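Section 7. Installing the Talus Recessed Ceiling Panel

7.1 Before You Start

This section covers mounting and wiring the Talus flat ceiling light panel in a finished drywall ceiling. For suspended grid ceilings, go to Section 8. For the surface-mount kit, use the sheet packed with the kit.

The panel and its driver ship in separate cartons. Check that the part number on the driver label ends in 419. Drivers from the earlier Kurnex series have the same connector but a different output current and must not be used with this panel.

CAUTION: Turn off power to the lighting circuit at the breaker and confirm with a voltage tester before touching any conductor. A wall switch in the off position does not isolate the circuit.

CAUTION: Do not lift the panel by its diffuser. Hold it by the metal edge on both long sides.

Two people are needed for steps 9 through 12.

7.2 Cutting the Opening

1. Tape the paper template to the ceiling. The arrow on the template must run parallel to the joists.

2. Probe for joists, pipes and cable along all four sides of the template. If a joist crosses the opening, move the template. Do not notch a joist to fit the panel.

3. Mark the four corners through the punched holes, then remove the template and join the marks with a straightedge.

4. Cut along the inside of the line with a drywall saw. Leave the paper edge clean. Torn paper will show past the trim.

5. Fit the four corner brackets. The long leg of each bracket sits on top of the drywall and the short leg points down into the opening. Tighten by hand until the bracket stops moving, then give each screw one more half turn.

Note: In ceilings with more than one layer of drywall, use the longer bracket screws in the bag marked 971.

7.3 Wiring the Driver

6. Feed the supply cable into the driver box through the strain relief. Strip the conductors to the length shown on the inside of the cover.

7. Connect line, neutral and ground to the matching terminals. Pull on each conductor to check that it is held.

8. If a dimmer is used, connect the two low-voltage control leads to the terminals marked DIM. If no dimmer is used, leave the factory caps in place. Do not join the two leads together.

Close the cover and set the driver on top of the ceiling, at least 8 inches from the opening. Keep insulation off the driver on all sides.

7.4 Hanging the Panel

9. Hook both safety cables to the brackets on one long side. The panel can now hang vertically while the connection is made.

10. Plug the panel lead into the driver lead. The connector is keyed and clicks when seated.

11. Swing the panel up and press each corner until the spring clip catches.

12. Check the gap between trim and ceiling on all sides. If one side sits low, release that corner and look for a pinched cable.
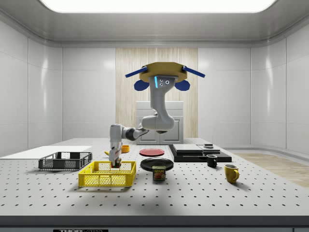
7.5 Brightness and Glare

The panel leaves the factory set to full output. In rooms with glossy walls or polished work surfaces, full output can cause distracting reflections. Lower the output with the slide switch on the driver before changing the position of the panel.

Position H: full output
Position M: reduced output, suited to most kitchens and workrooms
Position L: low output, for halls and storage areas

Turn off the breaker before moving the switch. The new setting takes effect when power returns.

If a Visteck wall dimmer is fitted, leave the switch at H and set the upper limit at the dimmer. Using both adjustments together can cause flicker at the bottom of the range.

7.6 Final Check

13. Restore power and turn the panel on. It should reach steady light within two seconds.

14. Leave it on for one hour, then look for flicker or uneven areas in the diffuser.

If the panel does not light, turn off the breaker and check the connector from step 10 first. If the panel flickers only when dimmed, see the list of tested dimmers in Section 9.

Wipe the diffuser with a soft cloth dampened with water. Do not use ammonia or alcohol cleaners.

Section revised March. Technical editor: Naa Ankrah.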